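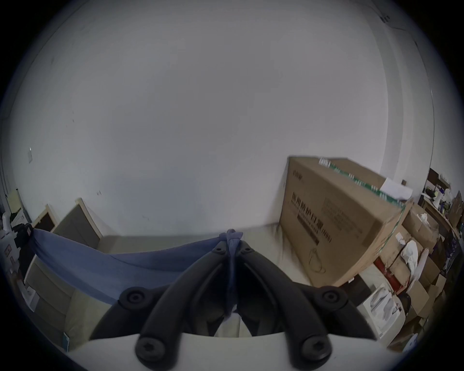

Linen handling at Wesisora: what changes in July

The towel and cloth line at Wesisora goes over to machine folding in July, and several people have asked what that means for their shifts. Most of the answers were given at the staff meeting, but the night crew missed it, so they are set out again in this item.

The line being installed comes from Tarigan. It takes cloths out of a bin, finds two corners, spreads the cloth, folds it and stacks it. It will handle hand towels, blue cleaning cloths and flat napkins. It will not handle bath sheets, fitted items, aprons or anything with ties. Those stay at the hand tables.

Corner finding is the part that took the longest to get right. A cloth that has been through the washer and dryer comes out bunched and twisted, and a machine has to grab it somewhere, pull it open and look for an edge. People do this without thinking. Much of the spring went into recording how people do it, using the hand-held gripper at the practice counter. Whoever holds the gripper picks up a cloth, spreads it and folds it using only the two fingers, and the recordings are used to train the machine on the line. Fourteen staff members took turns at this between February and May, and 1,451 folds were recorded. Recording continues through the summer, mainly on cloths that come out badly twisted, which are still the ones the machine drops most often.

Gripper work is paid at the same rate as table work. It counts toward your hours and it does not count against your piece numbers. A few people were told otherwise in March. That was a mistake and the missing hours were added in April. If yours still look wrong, take your slip to Braulio Bautista in the shift office.

Nobody is being let go because of the line. Two of the six hand tables will be taken out to make room for it. The people on those tables have been offered places in sorting, in repairs or on the line itself. Three have chosen the line, two have chosen repairs, and one is moving to the delivery side at Jurngate, which she had asked for before any of this started.

Work on the line is different from work at the tables. You load the bin, clear drops, check the stacks and pull anything stained or torn. There is less reaching and less standing in one spot. There is also more noise, and you work to the pace of the machine, which some of the people who tried it in May did not like. Zsófia Fodor spent three weeks on the test setup and was asked for her view.

"My shoulders are better," she said. "But at the table I talk to people all day, and on the line you can't hear anybody. I asked for the changeover to be every two hours and they agreed to that. I wouldn't want to do it for a full shift."

The two-hour changeover is now part of the plan. Nobody will be on the line for more than two hours at a stretch or four hours in a shift. The rest of the time will be spent at the tables or in sorting. Supervisors have been told that this applies on busy days too.

On the numbers, the test setup folded 385 cloths an hour on a good run. It was slower when the loads came out of the dryer tangled, and it stopped often enough that one person had to stay close by the whole time. Management expects the speed to improve. Piece targets at the hand tables will not change this year, whatever the line does. That is in writing and a copy is on the board by the time clock.

There was a question about the recordings. They show the cloth, the gripper and whatever is behind the counter. They do not include sound. Names are not stored with them, and they will not be used to rate anyone's speed. Anyone who would prefer to skip gripper work can say so and will be left off the list. Two people have done this already and no reason was asked for.

Training for the line runs 15 minutes at the start of each shift in the first week, then one longer session per person. It covers the stop buttons, the guard doors and how to clear a jammed cloth. Do not reach into the folding area with the guard open, even when the machine appears to be stopped. Press stop first and wait for the light. Sleeves need to be short or rolled above the elbow, and lanyards come off.

The trial will be reviewed after the summer with table staff in the room. Items already down for discussion are the noise, the drop rate on blue cloths, and whether repairs can have the space freed up by the old Sakar press. To add something, write it on the sheet in the break room or tell Zsófia, who is collecting points for the day shift. Braulio is doing the same for nights and is in the shift office from 9 p.m.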